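3.2 Participation of member enterprises in the association's working groups

The second part of the survey concerns the work which members do between the general meetings. The regional industry association of Borkarden has 162 member enterprises, and all of them received the questionnaire in February. We received 90 usable answers. The response was better among the companies in Braseck, where the secretariat has its office, than among the companies in the outer districts. For this reason the results for the outer districts should be read with care.

Most of the answering enterprises belong to at least one working group, but membership in a group does not mean the same as participation. In the attendance lists of the last council term we found 1462 single entries. A large part of these entries comes from a small number of companies, and these companies are mostly the same which also send candidates to the council. Small workshops are often registered in a group and then appear in the lists only one or two times. In the free comments they name the time of the meetings as the main difficulty. A meeting at 10 in the morning takes away the owner from the shop, and there is no other person who can go.

The working group on production technology is an exception. It has many small members, and their attendance stays nearly stable over the whole term. We suppose that this is connected with the topics, which are close to the daily work, and with the short form of the meetings.

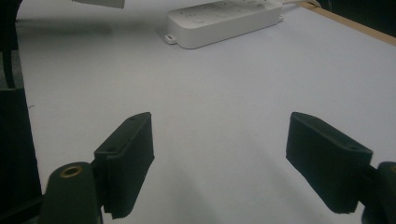 Figure 4. Gripper fingers over a tabletop.

The working groups on standards and on vocational training show a different picture. Both were established by decision of the council, and both have a chair from one of the larger enterprises. Zwane, the biggest employer among the members, sends people to both groups. Several respondents wrote that the agenda is prepared before they can make proposals. Others were satisfied with exactly this way of working, as it saves them time. We could not find a clear relation between the size of the company and this opinion.

We also asked if the members know the results of the groups. Here the answers were weaker than we expected. The recommendations on apprentice contracts were known to most, but the paper on common purchasing was known almost only to those who had written it. The secretariat prints 100 copies of each paper and sends the rest of the members a link. Zendia, the neighboring association with which we compare in Section 4, reads a short summary aloud at every general meeting, and its members know the papers better.

From these data we cannot say if a higher participation leads to better decisions of the council. The attendance lists show who was in the room and say nothing about who spoke.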